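Dustden Rooms – simulated home interiors for two-arm demonstration recording

Product page / Simulation / Demonstration capture
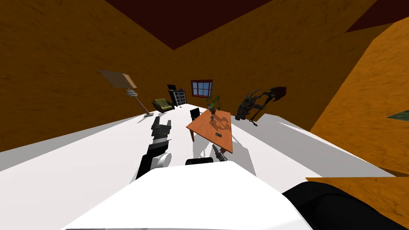 Pejman Esfahani writes that his group gave up on a plain test room after a month, when a policy that did well there failed as soon as a second chair was added. He asks whether the furniture in Dustden can be shuffled between episodes without reopening the editor. It can. See Room variation below.

Overview

Dustden Rooms is a set of rendered interiors and a recording tool for teams that collect manipulation examples in simulation. An operator drives a two-arm mobile robot through a task, the tool logs the run, and the finished episode goes into a folder your training code can read. The package is sold per workstation. It works alone or together with the Brorngate operator station.

The rooms are furnished on purpose with a mix of ordinary and odd objects. A typical one has a wooden table with a potted plant on it, an armchair, a bookshelf cabinet with a monitor on top, and a few things you would not expect in a living room, such as a horned sculpture holding a long-handled tool. Walls and floors come in plain and grainy finishes.

What is in the package

Base room set, 20 rooms
Object library, 2,377 models with collision shapes
Two-arm robot model with grippers
Recorder and episode browser
Export scripts
Sample episodes, 3,571 in total, all recorded by hand

Recording

Each episode stores the view from the robot, joint positions for both arms, gripper opening, base motion and the operator's commands. The view and the joint data share one clock. Start and stop are on the operator's foot pedal or on the space bar. If a run goes wrong, press Discard before the save window closes and the episode number is reused. Discarded runs are not kept anywhere, so use Flag instead if you want to train on failures.

Task text is typed once per batch and can be edited per episode later in the browser. We suggest short instructions in the words an operator would use: "move the plant to the other end of the table." Long instructions are accepted, but the list view only shows the first line.

Room variation

Furniture, small objects, wall color, floor color and light direction can each be locked or left free. Free items are redrawn at the start of every episode from a seed that is written to the log. To repeat a layout, paste the seed into the Room tab. Objects are checked for overlap after placement. Tall items are sometimes set down at a lean; turn off Allow Lean if you do not want this.

Camera pose can be varied too. The default is a small random tilt at the start of each episode. Teams with a fixed head camera usually set this to zero.

Operator station

The Brorngate station has 2 hand controllers, a foot pedal and a stand. Controllers map one to each arm. Base motion is on the left thumbstick. A keyboard and mouse will also work for slow tasks, but we do not recommend them for anything that needs both arms at once.

Ottar Sæther's setup notes are in the download folder and cover desk height, cable routing and the dead zone setting. Please read the part on dead zone before your first session – most of the jitter reports we get come from leaving it at the factory value.

Export

Episodes export as one file each, or as shards for larger sets. The Ghaffari loader reads both. Frame rate can be lowered on export but not raised. Depth and object masks are rendered afterward from the log, so they do not slow down recording.

Known limits

Cloth and liquids are not simulated.
Plant leaves are rigid.
Coiled springs in the object library do not flex.
Doors and drawers open only where the object sheet says so.
Very thin objects may slip out of the gripper at low physics rates.

Licensing and orders

One license covers one workstation and any number of operators. Episodes you record belong to you. The sample episodes may be used for training but not resold.

Orders and quotes: Parisa Rashti, sales desk
Next room set: planned for June, kitchens and hallways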